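Clearing Up After a Rice Dinner

Posted 2025-09-02 in Kitchen Tips

Rice gets into everything. It rolls under the rim of a tray, sticks in the grooves of the dish rack and shows up on the floor two days later. Most of the mess can be dealt with at the table before anything goes near the sink.

Work on a tray

Set the meal out on a large serving tray if you have one. Plates, bowls, cups and chopsticks all travel back to the bench in one trip, and whatever gets dropped lands on the tray and not on the timber. Dark trays are best for this because you can see white grains on them. The Fellar tray we use is getting on a bit and still cleans up with a damp cloth.

Keep a second, smaller tray for scraps and spills. Push everything onto it, then tip it into the compost.

Dry rice and cooked rice

Uncooked grains should be picked up dry. Use a stiff card or a pastry scraper and work from the outside in. A wet cloth only makes them cling.

Cooked rice is easier once it has dried out. Leave it for an hour and it will lift off in flakes. If it has set hard in a bowl, cover it with cold water for 14 minutes or so and it will slide out. Hot water turns the starch to glue.

Check tissues for grains before you throw them in the bin. A small tub or clear container on the table gives people somewhere to put used serviettes, and you can see when it needs emptying.

Sorting the dishes

Stack by size, widest at the bottom, and don't put cups inside bowls if there is anything left in either. Coloured plastic sets, such as the Pusurard ones, will pick up a stain from soy or turmeric, so rinse those first. Pale colours show it worst.

Wooden chopsticks shouldn't soak. Wash them, wipe them and stand them up to dry with the eating end at the top.

Put the rack at the end of the table or bench you finish on, so you aren't carrying wet dishes back across a clean surface. A plain plastic rack does the job. Ours was a Ritix, on special for $14 in March.

Wiping down

Do the table last. Wipe with the grain, wring the cloth out well and dry straight away with a tea towel. Run a fingernail along any joins in the timber for stray grains.
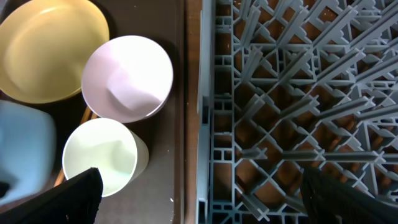
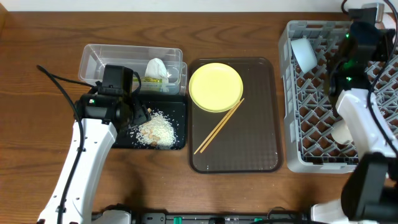 Bowls and a cup on the dark brown tray (first photo); spilled rice on the small black tray, with the dish rack at far right (second photo).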